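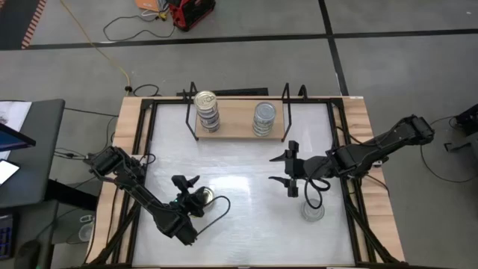 A light wood board at the far edge of a work table.

I have a theory that you can tell how long somebody has lived in a place by what's piled on the kitchen table. Mine has the mail, a bag of onions, a screwdriver, two library books and a candle I've never lit. I eat dinner in the space that's left, which is the size of a placemat if I shove the onions over. I've been in this house in Griltcombe for 13 years, so you can work out the rate of buildup for yourself.

Every January (and most birthdays) I read another article telling me to clear it all off. Get a basket for the mail! Hang a hook for the keys! I've bought the baskets. I've bought so many baskets that the baskets need somewhere to go, and guess where they went. So I'd like to make the case for the messy table, or at least for leaving people alone about it.

My grandmother bought her table in 1967, secondhand, and it was the only big flat thing in her house. She cut out dresses on it. She did the bills there, rolled out dough, wrapped presents, and once set a whole carburetor on newspaper while my grandfather went looking for a part. We ate there too, every night, and I don't remember anyone apologizing for the sewing box sitting next to the potatoes. You moved it a bit and passed the salt. She kept that table until she was 84 and it had a burn mark shaped like an iron, and all of us grandkids wanted it when the time came. My cousin got it. I'm still a little sore.

These days the fashion is to give each job its own surface. There's a desk for the desk things and an island for the cooking things and a skinny table behind the couch for I have no idea what, a bowl maybe. It's lovely if you've got the square footage. A friend of mine moved over to Grircombe in March and her new place has five separate counters and tables, and you know what? They've all got stuff on them. The mail just has more choices now.

I did try to reform. I saw an oak dining table in a store window, very plain, beautiful legs, and I went in and asked the price and it was 3000 dollars. The salesman told me it should never have anything hot put on it, or wet, and that I'd want to keep it out of the sun. I stood there thinking, well, what's left? I could walk past it, I guess. I went home and set a hot pan straight down on my own table, and it felt great.

What I really think is that a table with things on it is a table where people are in the middle of something. The jigsaw is half done. The kid's map of South America is waiting for glue. If you put it all away every night you have to get it all out again, and I know myself, I won't. The only reason I ever finished my mother's photo album is that it lay open by the toaster for most of a winter and I stuck in a couple of pictures whenever I was waiting on the toast. In a drawer it would still be a box of loose snapshots and a good intention.

Now, I'm not talking about real squalor. Old food goes. Anything sticky gets wiped. And I do clear the whole thing for Thanksgiving, by the time-honored method of carrying it upstairs in laundry loads and dumping it on my bed, where I meet it again at eleven at night, full of pie. I've found some wonderful things that way, including a check I'd been blaming the post office for.

My sister, who is tidy, says I'm making excuses, and she may be right. She came over last week and squared up the mail into one neat stack, by size, while I was making coffee. It looked very nice. I couldn't find the water bill for two days.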